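Comparison of Two Fingertip Sets and Two Controllers for Opening and Closing Small Lidded Containers

Project report, Robotics Laboratory II

1. Purpose

The task was to find out which combination of fingertip and controller could open and close the lid of a small plastic container with the fewest failures. Lids are a useful test because the contact area is small, the lid moves on an arc and the container is light enough to slide when pushed. A gripper that does well on blocks and cylinders can do badly on a lid.

Two sets of fingertips were compared, both on the same parallel gripper. The first was the standard set supplied by Omel, with flat pads. The second was the slim set from Grikent, which narrows toward the end. Each set was run with two controllers: the position controller that ships with the arm, and the Bestura controller, which limits contact force along a chosen axis. This gives four combinations.

2. Setup

The arm was mounted at the side of the table and worked over the surface from there. Gripper power and signal ran through a single external cable, strapped to the arm. We left enough slack for the wrist to turn through its full range, after an early run in which the cable went tight and pulled the wrist off its target. Slack cable has a cost of its own - it can drag on the table during low moves - so the approach path was kept on the side away from it.

The container was placed by hand inside a printed outline before each run, and the outline was then removed so that it could not hold the container still. No clamp, mat or adhesive was used. The container was therefore free to slide, and a slide of more than 5 mm was recorded as a failure even if the lid ended up in the correct position.

A fixed camera recorded every run. The Okabe logging software stored joint positions, commanded finger width and motor current with a shared clock, so that a contact seen in the video could be matched to the current trace.

3. Procedure

Each combination was run 48 times, half opening and half closing. The order was shuffled in blocks to spread out any drift in calibration. For opening, one fingertip was placed under the front lip of the lid and raised along an arc. For closing, the gripper was moved behind the raised lid, brought forward until contact, and then pressed down from above with both fingers together. 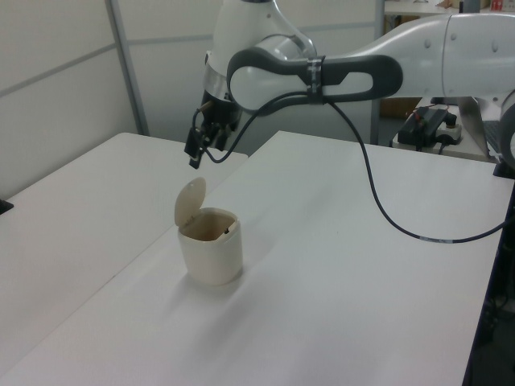 The arc was computed from a hinge position measured once at the start of each block. We did not correct the hinge position between runs, so placement error passes directly into the path. This was a deliberate choice. A system that depends on exact placement would not be of much use outside the lab, and the force controller is sold on its ability to absorb such errors.

4. Results

Successful runs out of 48:

Omel tips, position controller: 27
Omel tips, Bestura controller: 34
Grikent tips, position controller: 36
Grikent tips, Bestura controller: 43

The change of fingertip gained nine runs under either controller. The change of controller gained seven runs with either set of tips. The two effects appear to add, although the number of runs is too small to say this with confidence.

With the Omel tips, most opening failures came from the pad being too thick to enter under the lip. The pad then pushed against the wall and the container slid. With the Grikent tips this was rare. Their failures were mainly in closing, where the narrow ends slipped off the lid during the final press.

The Bestura controller was slower. Its median closing time was 6.9 s against 4.1 s for the position controller, most of it spent in the search for contact.

5. Sources of error

The current trace was used as a stand-in for contact force, with no separate force sensor. Friction in the gripper drive makes this unreliable at low loads. One block of runs with the Omel tips was repeated after a fingertip screw was found loose, and only the repeated block is counted.

Only one container type was tested. A stiffer hinge would probably favor the wider pads, as they spread the pressing force over more of the lid.

6. Further work

The next step is to measure the hinge position from the camera before every run and repeat the position controller tests. If the score rises to the level of the Bestura controller, the slower force search may not be needed for this task. A fingertip with a slim end and a flat pad higher up - for lifting and pressing respectively - has been drawn but not yet printed.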